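Clunari Shared Automation Facility
Working Group on Good Practice for Textile Handling Cells
Minutes of the June meeting

Present: Rosario Greco (chair), Todor Stojanovska (minutes), and representatives of Sarkex, Palomino and the Tiravbridge site. Apologies were received from the Clunari purchasing office.

The chair opened the meeting at 9:30 a.m.

1. Minutes of the previous meeting

The minutes were approved with one correction. Under item 4, "operator" should read "cell lead" in both places.

2. Matters arising

The revised sign-in sheet is in use at Tiravbridge. Palomino has not yet returned its comments on the draft glossary and was asked to do so before the next meeting. The question of who keeps the spare keys for the enclosure cabinets was settled: each site keeps its own.

3. Draft rule 6: handling of knit garments

Mr. Stojanovska introduced the revised text. The earlier draft told sites to set grip force "as low as practical," and two sites had read this in different ways. The new text asks each site to set a starting value for each class of fabric, write it on the cell sheet, and change it only with the cell lead's initials. The value itself is left to the site.

There was a long discussion on ribbed parts. The Sarkex representative said that cuffs and waistbands should be treated as a class of their own, as ribbing stretches under a pull that plain knit will take without trouble. Palomino did not object but was concerned about the length of the cell sheet. The group agreed to add one line for ribbed parts and to leave the rest of the sheet alone.

The group also considered how a sleeve should be taken up. The draft prefers a grip at the cuff end, with the jaws closing on folded fabric and the body of the garment left lying on the table. Sarkex asked that "prefers" be kept. Some garments have trims or fasteners at the cuff, and a strict rule would be broken on the first day.

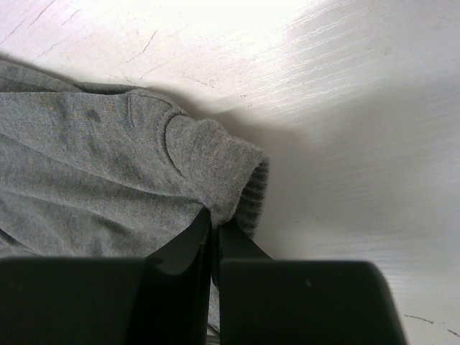 4. Draft rule 7: work surfaces

The draft requires a plain, light-colored surface with no raised joints in the working area. The Tiravbridge representative asked whether painted wood would still be allowed. The chair replied that it would, provided that the finish is checked for cracks and scratches at the start of each week and that the result is entered in the log. A surface with a rough edge that can catch a thread is to be taken out of use until repaired.

Glare was raised again. Palomino reported that overhead lights at its site wash out part of the table for the wrist camera, and that staff had been moving the garment to suit the light. The group did not favor this. Lights are to be adjusted before a session and left alone until it ends. Palomino will look into diffusers and report on cost.

Stains and marks on garments were discussed briefly. Any garment that appears soiled is to be noted by its tag number before the session starts. The proposal to withdraw such garments altogether was not carried. Several members felt that a set made up only of clean items would give a false idea of ordinary laundry.

5. Draft rule 8: layout of two-arm cells

The chair reminded members that this rule covers only cells with two arms sharing one surface. Single-arm cells stay under the old text until the fall.

The following was agreed for the draft:

(a) Walls on at least the back and both sides. No loose paper, tape or clothing is to be hung on them.

(b) Base plates to be checked for loose bolts on Monday morning and after any collision, however slight.

(c) The resting position of each arm to be recorded, so that a new cell lead can restore it without guessing.

(d) Garments waiting their turn to be held in an open container at the back of the surface, outside the folding area.

Item (d) drew the most comment. Sarkex would prefer to have the container outside the enclosure. Tiravbridge answered that this means opening the cell between garments, with a full stop and restart each time, and that its staff had logged 332 such stops before moving the container inside. The chair found this persuasive. Item (d) stands.
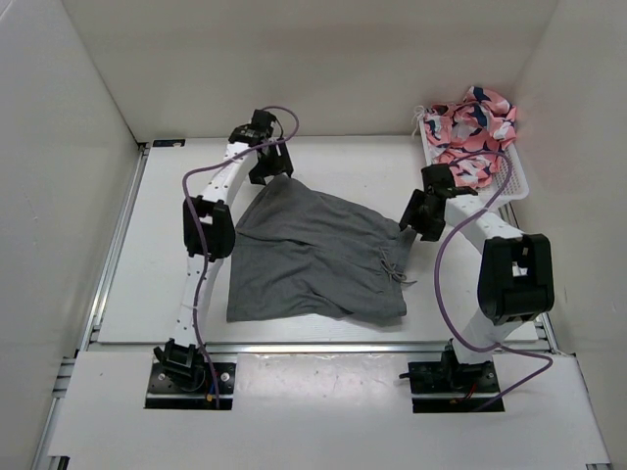
Cable routing was then taken up at the request of Mr. Stojanovska, who had asked for it to be given its own paragraph. The present text says only that cables must be "tidy," and he considered that word of no use to an inspector. Arms that work close together need slack at the elbow and the wrist, but slack that hangs too low can drag over the cloth or catch on the other arm. He pointed to the purple cables looping along both arms of the two-arm cell as a fair case for the group to argue over: the one on the right hangs down past the elbow and trails onto the front panel, and members differed on whether it should be clipped there. Sarkex would clip it. Tiravbridge feared that a clip so near the base would pull at full reach. It was agreed that the rule will require a slow run through the full range of motion after any change in routing, with a person watching the cables and nothing else. A maximum loop of 200 millimeters below the elbow was proposed and put off for lack of evidence.

The group further agreed that cables should differ in color from the garments in regular use wherever the supplier allows a choice.

6. Draft rule 9: both arms on one garment

Ms. Greco gave the chair's own view that this is the rule most likely to be misread. When two grippers hold the same piece of cloth, each arm may be within its own limits while the fabric between them is pulled too far. The draft therefore sets a limit on the distance between the grippers as well as on the force at each one. Sites must measure the garment lying flat and enter the figure before the first two-handed lift.

Palomino asked how this would work with shorts, where one gripper may have a leg and the other the waistband, so that the pull runs across the garment on a slant. Mr. Stojanovska said that the longest flat measure along that slant should be used. He accepted that the draft does not say so and will add a sentence.

Drawstrings were discussed under the same item. Loose ends may be left out or tucked in, but the cell lead must choose one way and keep to it for the whole session. A drawstring caught in a jaw counts as a failed grip even if the fold is completed. Sarkex asked for its dissent to be recorded on this last point.

On session length, the draft allows up to 800 grips before the finger surfaces must be inspected. Tiravbridge had asked for 1000. The group kept the lower figure for one quarter and will look at the wear records after that.
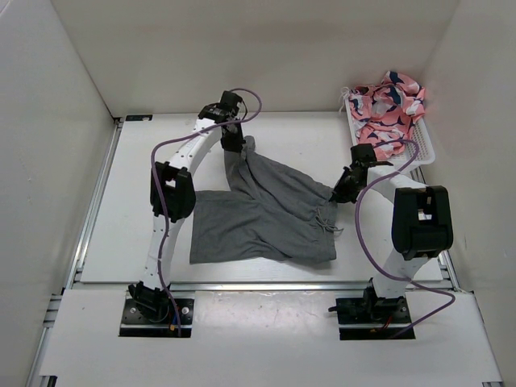 7. Training and sign-off

Each site will name two cell leads. The training session will be held at Clunari and will take half a day. Members asked that the emergency stop drill come first, before the slides. New staff may watch a session but may not restart a cell until signed off in writing.

A question was raised about staff who move between sites. Sign-off at one site will be accepted at another for the same type of cell, after a short walk-through with the local lead.

8. Actions

T. Stojanovska: revise rules 6 and 9 and circulate.
Palomino: glossary comments; diffuser costs.
Tiravbridge: trial of cable clips, with a written note on reach.
Sarkex: short paper on ribbed parts.
R. Greco: book the training room.

9. Any other business

Sarkex asked whether the finished rules could be shared with suppliers. The chair saw no difficulty once rule 9 has been approved. The parking permits for visitors have changed color and the old ones are no longer valid.

The meeting closed at 11:50 a.m. The next meeting will be held at Tiravbridge.

14 shares
3 comments

M. at Palomino
On item 4, could the minutes say that the diffuser costs are for one cell only? We were not asked to price the whole floor.

Todor Stojanovska
Noted, one cell. I will correct it in the final copy.

nightshift_lead
Please reconsider 5(b). A Monday morning check is no help to those of us who start on Sunday evening. "Before the first session of the week" would cover everyone.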